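Ticket 778 — Tolent hand-held grippers: left/right width mismatch in recorded demos
Queue: Jurna capture support
Raised by: Jeanie Lennox
Status: Resolved, monitoring
Priority: Normal

Summary
Tea and sachet sorting task, two-handed demonstration. On replay, the left gripper width settles above the commanded value on thin items. Right side tracks normally. Stick packets are the worst case; the triangular pouches are mostly fine. 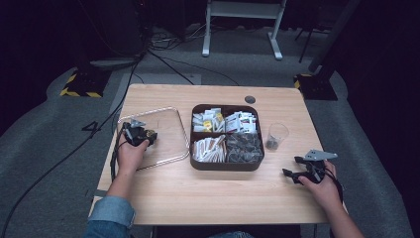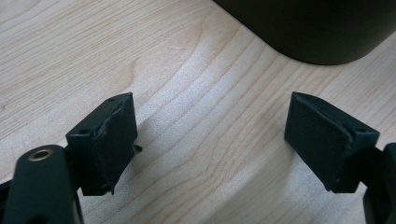

Steps to reproduce
1. Start Jurna, load the sorting task, home both grippers.
2. Close each gripper fully on nothing and note the reported width.
3. Pick one stick packet with the left, release into the cup, repeat with the right.
4. Compare the width traces in the Semple viewer.

Expected: both sides report the same closed width.
Observed: left reads 2 mm wide at full close. The offset is constant through the session and survives a restart.

Log

09:40 — JL. Swapped left and right data cables at the hub. Offset stayed with the left gripper. Cable and hub port ruled out.

10:15 — JL. Re-ran width calibration on both units. Left passes, then shows the same offset on the next full close. Calibration file dates look correct, so I don't believe it's loading a stale one.

10:50 — Support. Please inspect the finger pads. Lifted pad material folds into the gap at close and holds the fingers apart. The encoder would then be reporting correctly.

11:20 — JL. Checked. The edge of the pad on one left finger had lifted and was catching on the opposite pad. Pressed it flat by hand and the offset dropped to zero for a few cycles, then came back.

11:35 — Support. Replace both pads on that gripper, as mixing old and new gives uneven grip. Clean the fingertip face before bonding. Leave it clamped for 300 seconds minimum. Do not trim the old pad and carry on; we have seen that fail within a session.

13:05 — JL. Pads replaced from the Flusham spares kit. Recalibrated. Full close now matches the right side.

13:50 — JL. Ran 200 open/close cycles on the left, no drift. Recorded a fresh set of demos with the same operator and replayed them on the arm. Stick packets are picked and released at the correct width.

Data handling
Demos recorded before the pad change are tagged "width-suspect" and pulled from the training set. A constant offset could be subtracted in software — Support advises against it, as the flap didn't catch on every close.

Follow-up
Pad check added to the start-of-session list. The Jurna calibration routine should warn when closed width differs between sides; raised separately as a feature request. Ticket stays open until the end of May, then closes automatically if there is no recurrence.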